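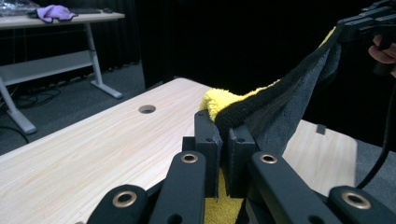

Annan Drive Unit Plant, Phase Two
Progress report to the Wollico investment office
January 11, 2019
Prepared by: Obinna Bashir, plant engineering
Reviewed by: Kekeli Tsikata, program controls

1. Status

Phase Two covers the second motor assembly line and the end-of-line test area. Civil work in both halls is complete. The line is mechanically installed up to the rotor insertion station. The remaining stations are on site and in storage, except the two leak testers from Zomard, which are still at the supplier.

2. Output

Line 1 built 2165 drive units in the quarter. Of these, 373 were held at end-of-line test, mostly for noise above the limit in reverse. After rework and retest all but 14 were released. The noise was traced to runout on the intermediate shaft. A tighter incoming check was put in place for the last three weeks of the quarter and the hold rate fell, but the sample is too small to report as a trend.

Shipments to the Cillell van program were 1223 units. The balance of released units went to the sedan program or remains in finished stock. No customer deliveries were missed. One truck was reloaded at the dock after a labeling error.

3. Line 2 schedule

Rotor insertion is powered and has run dry cycles only. Stator heating is waiting on a revised guard drawing. The leak testers were due before the year-end shutdown and are now promised for the first half of next month. Zomard gives a late valve block as the cause. We have asked for the second tester to ship separately if the first is ready sooner.

Start of production for Line 2 remains July. There is no float left between leak test acceptance and the customer run-at-rate, so any further slip on the testers moves the July date directly.

4. Cost

Spending is inside the approved amount. The guard change and additional shaft gauging will be charged to contingency. Purchase orders for both have been placed. A claim against Zomard for late delivery is being drafted and is not included in the forecast.

5. Staffing and training

Second shift on Line 1 is fully staffed. Six technicians for Line 2 have started and are working on Line 1 until their own stations are powered. Two maintenance electrician positions are open.

6. Next period

- Accept the first leak tester at the supplier
- Close the stator heating guard drawing
- Complete a trial build of around 1000 units on Line 1 with the new shaft supplier
- Submit the updated control plan to Cillell

Decision requested: approval to pay air freight on the second leak tester if it ships alone.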